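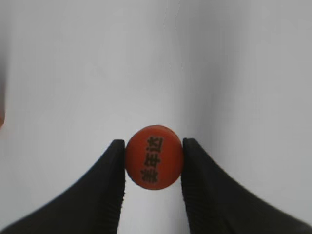
Stop buying grippers by the force number

4 min read

Most gripper comparisons I read start with maximum force. It's the first column in the table and the one people argue over. For small parts I think it belongs near the bottom.

In August we tried two parallel grippers on the same arm, one from Wernside and one from Nesia. The job was dull. Pick a bottle cap off a white surface, hold it on edge, show it to the wrist camera, put it in a bin. The Wernside is rated well above the Nesia for force, and we never used more than a small part of it. A cap squeezed hard goes oval, and then it pops out sideways.

What mattered was the fingers. Ridged black fingers with square tips did better on caps than the smooth pads we started with, at the same force setting. We ran 101 picks with each. The smooth pads dropped or twisted 57. The ridged ones dropped 2. I didn't change anything else, and the ridged fingers cost us far less than a new gripper would have.

The second thing is the view. A wrist camera looks along the fingers, so wide fingers hide whatever is low and to the sides. On a cap that's fine, as the face and its printing stay clear between the tips. On a longer part you lose the ends. I would take a narrower finger over a stronger motor any day, and I have yet to see finger width listed on a front page.

Derek Gosling, who shares the bench with me, disagrees. He says you buy force once and can turn it down later, while a weak gripper stays weak. He's right if your parts change a lot. Ours are caps and lids, and they will be caps and lids next year.

So my advice is to spend a Friday swapping fingers before you fill in a purchase order. Ask the seller for the lowest force it can hold steadily, and how the fingers come off. The Nesia takes two screws. The Wernside takes four, and one of them is under the cable.

14 shares | 3 comments

Wayne Naylor
Same result here with Haslam pads on lids. Did you clean the ridges between runs? Ours fill up with dust.

rosanico_user
Low force spec is hard to get out of anyone. I asked three sellers and one answered.

D. Gosling
I still say buy the force.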